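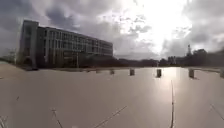 Brunthorpe open day, notes from June

Typing this on the train so excuse the mess. Went up for the open day at Brunthorpe, mainly for the paper conservation workshops, with a bit of the general campus stuff thrown in. Marlene Wendt asked me to write it up for the people in our bookbinding group who couldn't make it. So, Marlene, here you go.

Getting there. Train, then bus 9 from outside the station, get off at the stop after the playing fields. Not the stop called Brunthorpe Gate, whatever the map says. I got off at Gate and lost fifteen minutes. Registration was in the main lobby, badge, tote bag, schedule printed in a type size for ants. Coffee free till 10, paid after. Cloud all morning.

First session was the intro talk. Hui-mei Tsai runs the conservation program and she talks fast, which suited me. Two-year course, small intake, lots of bench time. They take people from odd backgrounds, she mentioned a former pastry chef. Applicants bring a portfolio but it doesn't have to be books. Drawings, model making, sewing, anything that shows you can work small and keep going. Somebody asked about chemistry. Yes you need some. No you don't need a degree in it, there's a catch-up course over the summer and she said most people cry once and then it's fine.

Then they split us up. Blue dots went to the wet lab, green dots to the bindery. I was blue and swapped with a man who wanted the bindery later. Wet lab is room 103, end of a corridor, heavy door. Long sinks, big shallow trays, drying racks up to the ceiling. Smells like a clean dog. So-ying Liao did the washing demo with a stack of old parish receipts, brown as tea. She floats each sheet on a support, slides it in, and then you wait. Lots of waiting. The water goes yellow and she changes it, and changes it again. She said the first thing students want to do is poke at it. Don't poke at it.

Stuff I wrote down from her:

Test every ink first. Every one, even if it all looks like the same pen. Tiny drop, blotter, look under the lamp.

Support the sheet on something wider than the sheet.

If it has a watermark take your picture of it before, not after.

Dry slow. She had one that was dried in a hurry by a previous owner and it looked like a potato chip.

They use Buvis blotters for nearly everything, thick ones, and she cuts the used ones down for small jobs. I asked if the cheap kind would do for home. Long pause. "For practice."

Leaf casting next door. I'd only read about this. You have a page full of worm holes, you work out how much pulp the holes need, tip it in a tank with the page on a screen, drain from underneath and the pulp goes where the holes are. Took less time than making toast. Everyone said oooh, me included. The page they used was number 976 out of some enormous ledger, a land register I think, and So-ying has been at the whole thing for longer than she'd like. When asked when it would be done she laughed and moved to the next tray.

Lunch. Lentil soup, bread, an apple. Soup fine, bread very good. Line was long becuase the engineering visitors got let out at the same time. Take a sandwich if you go next year. I sat with Yee-man Cheng, second year student, who was handing out flyers and not supposed to be sitting down. She came from accounting. Her project is a set of sewn account books from a fishing co-op, salt damage all through, and she says the salt keeps coming back out of the leather. Wipes it off, goes home, it's back. She's tried leaving it sealed with a humidity pack and that's been the best so far. Good advice on housing too: look early, look on the east side, don't trust any ad that says cozy.

Walked over to the other side for the afternoon, it's a bigger site than I had in my head and the signs are few. Wear flat shoes. I had the tote bag, my own bag, a coat I didn't need, and a tube of sample papers I'd bought too early in the day. Buy your papers last.

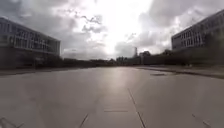 Papers, then. The sale table was outside the bindery and it was worth the trip on its own. Offcuts by weight, mostly Sesier, cream and a nice cold white, some of it with deckle on two sides. Also marbled sheets made by the students, seconds, and I couldn't find anything wrong with mine. A few bone folders. Linen thread in 4 weights, I took the two middle ones. Cash only, so bring some. The woman in front of me had to leave a pile behind and run for the machine, and I'm sorry to say I looked through her pile.

Bindery. Glória Esteves teaches there and I'd have listened to her all day. Tall windows, presses along the back wall, everything with a painted label in her handwriting. Each of us got a bench, a needle and a little stack of folded sections, and we did a link stitch. Mine came out slack. She pulled it with one finger, said "you were being polite to it," and had me undo it back to the second section. Second go much better. Pull along the spine, in the direction you're sewing, not up. I've been pulling up for six years.

She also does a thing with paste I'm going to copy. Wheat starch, cooked the day before, pushed through a sieve twice, kept in a jar with water over the top. Pour off the water in the morning. She thins it with the brush on the board, a bit at a time, never in the jar. Sieve was just a kitchen one. She brushes out from the middle to the edges and past the edges onto scrap and throws the scrap away at once, every time, before she picks up anything else. I always leave mine lying there and then put the cover down on it. Well.

Knife sharpening demo after that but it was packed and I was at the back behind a tall guy. Heard scraping. Others said good.

Last was the archive store, groups of eight, no bags, no pens. Cool in there and very quiet. Shelves on rails with a wheel to crank them apart. They had a few things out on foam wedges: a recipe book with a burn through the first dozen leaves, a school atlas repaired with what looked like stamp paper, and the Yen album, a family photo album that came in with every page stuck together. It's open now, most of it. The last few pages they've decided to leave shut for the time being. Lots of questions about that. Hui-mei's view was that you can always open it later and you can't close it again.

Practical bits for anyone thinking of going:

Book the bindery session first, it fills up.
Wet lab floor is hard, you stand the whole time.
Lockers take a coin, you get it back.
Bathrooms by the bindery had no line, ones in the lobby did.
Last bus with a decent train connection is the ten past five. I ran for it.

Costs. Tuition is on their site so I won't copy it wrong. There is a fund for tools, you apply after you've been accepted and Yee-man got most of her kit out of it. Evening classes start again in the fall, bindery only, Glória teaching, no portfolio needed. I've put my name down. If two or three of us from the group went we could share a car and skip the bus altogther. Let me know, I have room for the papers if nobody brings a coat.

Marlene, I got you the cold white, enough for two small books. You owe me for the thread.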